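Minatgate bus timetable to be rewritten from spring

2 Jan 2019

The bus network serving Minatgate and the villages to its north will move to a new timetable in the spring, the operator Lappalainen has confirmed. The change covers 11 routes and is the largest since the depot at Prusitard opened.

Under the new pattern, the main line between Minatgate station and Prusitard will run at fixed intervals throughout the day. At present the gaps between buses on that road vary by the hour, and the last departure is set by the end of the late shift at the depot. The interval for the early evening has not been published.

Two routes will be withdrawn. Both overlap with the main line for most of their length, and the parts that do not overlap will be added to the Ulla circular. Lappalainen said journey times on the circular would rise by seven minutes in each direction once the extra stops were included.

A draft was put out for comment in November. Most of the replies concerned connections with the railway, in particular the first bus of the morning, which under the draft reached the station three minutes after the train had left. The revised version brings that bus forward. It also restores the stop outside the health centre, which the draft had moved to the far side of the roundabout.

Fares are not affected. Passes bought before the change will remain valid until their printed expiry, including on routes that have been renumbered. Paper timetables will be placed at staffed stops and on the vehicles. Electronic displays at unstaffed stops will be updated overnight, and passengers are advised that some may show the old route numbers on the first morning.

The school services keep their present times and numbers. They are run under a separate contract, and any change to them would need a longer period of notice than the one given here.

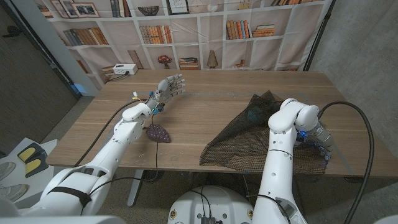 Which stops will the Ulla circular serve after the change?

It will serve all of its present stops, together with those parts of the two withdrawn routes that lie off the main road. The order of stops is unchanged between the market and the river bridge. After the bridge the bus turns north, calls at the added stops and rejoins the existing route at the cemetery.

The full timetable will be available from the Minatgate travel office before it comes into force.

We use cookies to improve your experience. By continuing to use this site you accept our cookie policy. OK

Shares: 7

Comments (3)

northsider
Glad the health centre stop is back. It's a long walk round from the other side with a stick.

pmw_58
Fixed intervals are fine as long as they keep to them. The present timetable would do if the buses ran to it.

Hollin Lane
Does the renumbering apply to the evening buses as well? The article doesn't say.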